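Altola open day, quick notes before I forget it all

Got there late, parking was a mess. Mitali Seneviratne already had the group upstairs so I skipped the intro talk — no great loss, I've heard it. Coffee gone by then too. Break room first. Nice light, big black-framed windows, trees outside. Countertop water dispenser, two little taps, the red-marked one on the left. Bottle goes in upside down, old style. 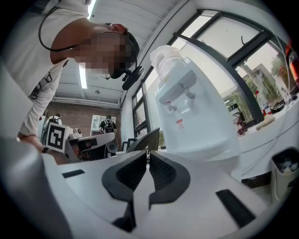 Asked Quyên Chu how often they change the bottle. She said every 2 days in February, more when visitors come thru. They want to go to a plumbed unit, got a quote for 1110 and then a cheaper one for 800 from Primska. Still deciding. I'd take the cheap one.

Then the stock room, very warm, shelves up to the cieling. Didn't stay long. Raymonde Cormier had the sign-up sheet for the next visit, put my name down. Bring own cup.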